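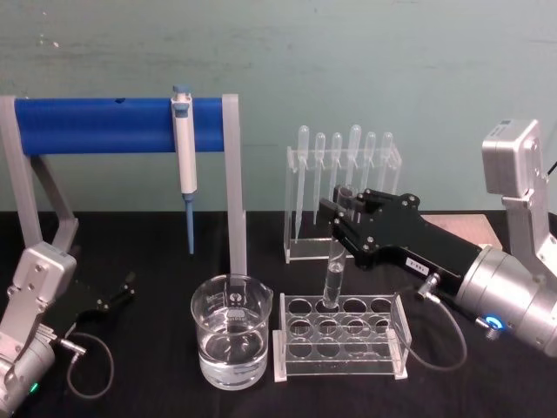

ABOUT US

Who we are

Plamlow is a small company for the testing of well and spring water. We work for farms, mountain inns and families who have their own water source and are not connected to the public network. Our office and our laboratory are in the same building in Wunddale, one floor above the other.

The company was founded by Engelbert Auer, who grew up on a farm with a spring and had to drive 26 kilometers each time a water sample was needed. Today his daughter Seraina Auer leads the company. Engelbert still answers the telephone on some mornings, and many of our older customers prefer to speak with him.

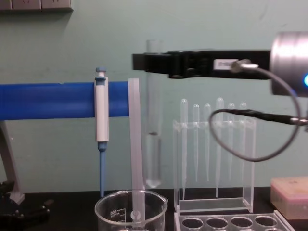 A water sample does not stay good for long. For this reason we collect the bottles ourselves on three fixed tours every week, and we ask our customers to fill them on the same morning. When we renovated our rooms, we moved the benches closer to the door where the bottles come in, and we also painted. The pale green on the wall behind the bench was the choice of Burgi Prantl, who plans the tours and was tired of white. She now has the same color in her kitchen.

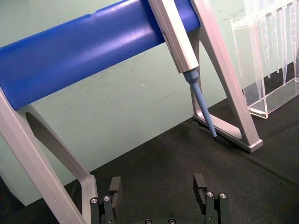

In the past year we tested 1,174 samples, and 665 of them came from private wells. The busiest time is after the snow melts. January is quiet, and we use it to visit customers who want advice about an old well cover or a new pipe.

Our reports are written in simple words. Urmila Bhatia, the head of our laboratory, reads every report before it leaves the house. If a result is not good, she does not send only a letter. She calls first and explains what to do with the water until the second test. 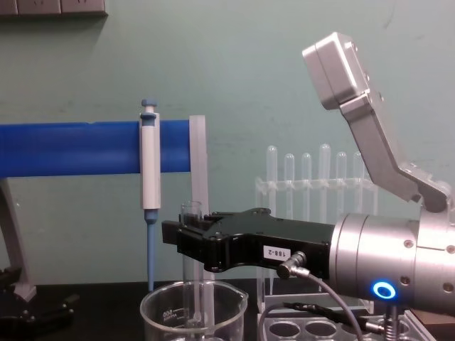 We also give a short course for well owners, together with our partner office in Wernircombe. The course takes one afternoon and costs nothing for customers. Please bring your last report with you, and boots if you have them.

For bottles, tour dates and places in the course, please write or call to Liesl Grabner at the front office. She speaks German, English and some Italian.

Page last changed: March 24, 2019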